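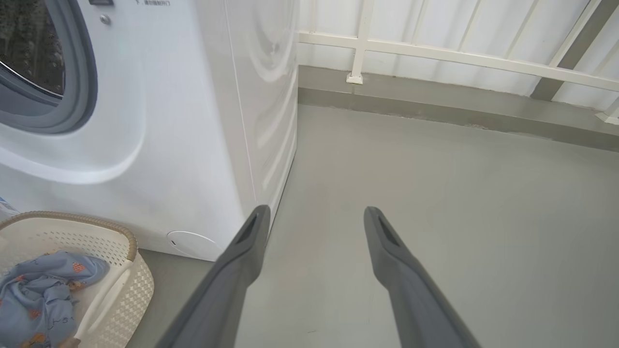
**Anyone working alongside a laundry robot? What changes for the staff?**

Posted by Farzana Bhattacharjee

I run the wash room at Vollwood, a care home with 25 residents. We've been offered a robot arm to load and unload the front loaders, starting in March. There are 4 of us on the laundry team and I'm the only one who's excited! The others worry about their hours. What did your people end up doing all day?

---

**Gareth Cheetham**

Oh, you're in for a fun spring! We've had one at Belon since last year and I still stop to watch it work. My crew does far less bending, and my lower back thanks me every evening. What they do now is sort, check pockets, treat stains and fold (ours can't fold to save its life). We handle over 200 pieces on a busy day.

A few things I'd do again:

- Get the hours promise in writing before it arrives. Ours was, and the mood changed overnight.
- Train everybody on the stop button and on clearing a jam, including nights.
- Keep the baskets in one spot and mark it with floor tape. Small stuff like kids' shirts and socks takes more tries than sheets do.

The first 3 weeks were slow — slower than doing it by hand — so don't let anyone cut a shift based on those.

---

**Paul**

we have one at Zokwood, its ok. still have to clean the filters ourselves. ask who pays for repairs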